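JIDETSTEAD ALLOTMENT AND GARDEN SOCIETY

Minutes of the general meeting, January 19, 2021, by video call

Present: Raimo Valtonen (chair), Snežana Ivanov (plots and waiting list), Lempi Honkanen (water), Aarne Aaltonen, Joonas Kauppinen (minutes, again), and enough members to make a quorum once two people sharing one screen had been ruled to be two people.

Apologies: received from the Blomqvist family, plot 57, who then joined anyway halfway through item 4 and voted on it.

Meeting opened at 7:04, after Raimo had spent four minutes addressing us with his microphone off. Members who can read lips report that it was a good speech.

1. Minutes of the November meeting

Lempi asked that "Ms. Honkanen shouted" be changed to "Ms. Honkanen spoke with feeling." The secretary said he had been there. Put to a vote and changed. Aarne asked that the same courtesy be extended to him in item 6 of those minutes and was told to bring it in writing.

Minutes accepted as amended.

2. Matters arising

The gate. The padlock on the north gate has been replaced. The old key opens the new padlock. Snežana has raised this with the hardware store, who told her that this was a feature of the range. It was agreed to leave the matter there until somebody steals something.

The missing wheelbarrow. Found, behind the compost bays, under the compost. Raimo thanked whoever put it there for keeping it out of the rain.

The notice board. Still facing the hedge.

3. Money

The society has $2,266 in the current account, down from November on account of the new hose reels and the gate. Plot fees for the year stay as they are. Aarne proposed raising them by two dollars to build up a reserve for the roof of the tool shed. A long discussion followed on whether the tool shed has a roof in the usual sense of the word. Proposal lost, nine votes to six, with Aarne voting against it by accident.

Snežana asked that members paying by bank transfer put their plot number in the reference line. Last year's references included "garden," "beans," "you know who this is," and one thumbs-up.

4. Water

Lempi presented her report, which ran to eleven pages. The secretary has kept to what he understood.

The main line from the road to the first standpipe is sound. The line from the first standpipe to the second is the original one and has been losing water since at least last spring. Lempi walked it in November with a listening stick and found two places where the ground was making a noise. She has a quote from Monard for replacing the whole run in one go at $1,126, with the digging left to us, and a second quote from Monard for doing the digging as well, which she read out and which was greeted with silence.

Raimo asked whether we might patch the two noisy places and see. Lempi said, with feeling, that this is what we did last time, and the time before, and that the pipe is now mostly patch. She said that if the society wished to go on watering the path between plots 20 and 31 it should at least plant something there.

Mr. Blomqvist, arriving at this point, asked what we were voting on. He was told. He said he was in favor of pipes.

Agreed: to take the first Monard quote, and to dig the trench ourselves in the last part of March, frost allowing. Lempi will mark the line with string. Members are asked not to move the string. The member who used last year's string to tie up his peas knows who he is and has apologized twice.

Water will stay off at the road until the new line is in. Bring your own for seedlings.

5. Waiting list

There are 57 names on the list, the most the society has ever had. Snežana puts this down to everyone having spent the past year at home looking out of a window. She has written to all of them to ask whether they still want a plot. Replies so far are encouraging, apart from one from a gentleman who believed he had signed up for tennis.

Three plots came free at the end of the season. Snežana proposed splitting each of them in half, which would let in six new members and give beginners something they can keep up with. Aarne objected that a half plot is barely room for potatoes. Snežana said that his own plot has been barely room for a bathtub, a greenhouse door and some very confident thistles, and that she would be glad to split that one too. 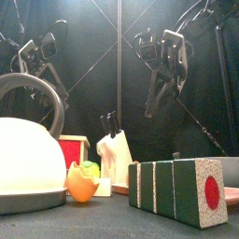
Aarne withdrew his objection and asked for it to be recorded that the bathtub is a pond.

The split was agreed, with one voice against. New members will be offered their half plots in February, in the order of the list. Each will be paired with an established member for the first season to answer questions. Seven people offered. Two of them were gently thanked and placed in reserve, their views on slug control being a little too strong for beginners.

6. Seed order

The joint order goes to Sukik at the end of the month. Joonas has the form and will send it round again for those who lost it, and a third time for those who reply to say they never got it and attach it.

As before, potatoes and onion sets are ordered by the sack and shared out at the gate. Everything else is by the packet, and you get what you ask for, so please ask for what you want. Last year one household wrote "squash, various" and received eleven kinds. They were very decent about it and so, by September, were their neighbors, who found squash on their steps most mornings.

Raimo reminded members that an order is a promise to pay. He looked at nobody in particular, which on a video call is easier than it sounds.

A question came from plot 12 about saving our own bean seed instead of buying it. Lempi has kept the same climbing bean going for many years and is willing to hand some out in paper envelopes. She does not know its name. It came from an aunt. It is purple, it turns green when cooked, and it does poorly if it is talked about too much. Anyone who wants some should leave an envelope with their plot number in the box by the gate.

7. The bonfire question

Raised by plot 41, as it is every January. The rule remains one bonfire a year, in November, in the pit, with the hose run out first. It was pointed out that with the water off at the road the hose would be a gesture. As the new line will be in by then, this was felt to be a problem for nobody.

Plot 41 asked whether a very small fire counts as a bonfire. Raimo ruled that it does. Plot 41 asked about an incinerator with a lid. Raimo ruled that it does. Plot 41 asked whether a barbecue does, and Raimo said he could see where this was heading and moved to the next item.

8. Summer open day

Not possible to plan for at present. Snežana suggested that we hold a date in August and let it go in June if need be. Agreed. Raimo will ask the town whether we need a permit for something that may not take place.

The vegetable show, if there is one, will keep the same classes, with the addition of "longest bean," asked for by three members who all seemed to think they would win it. The judging of the marrows will be done by someone from outside Jidetstead. This was passed without discussion, and those who were there last time will understand why.

9. Any other business

Plot 8 has a quantity of window glass to give away. Collect soon, bring gloves.

Plot 33 would like her fork back. It has a split handle with blue tape on it. She does not want to know who has it, only for it to be leaning against her shed one morning.

Rats. There are some. Do not put cooked food in the compost bays. Aarne asked whether bread is cooked food. It is.

The secretary asked whether anyone else might like to take the minutes next time. The connection was poor at this point and no answer could be made out, though it had been perfectly clear up to then. Joonas Kauppinen was re-elected.

Actions

Lempi: accept the Monard quote, buy string.
Snežana: half plot letters, chase bank references.
Raimo: town permit, turn the notice board round.
Joonas: seed form, these minutes.
Aarne: thistles.

Meeting closed at 8:51. The chair stayed on the call until 9:10, under the impression that he had left it. Members are assured that he was only eating soup.

Next meeting in April, by video again unless we hear otherwise. The link will be the same one. Please try it before the evening itself.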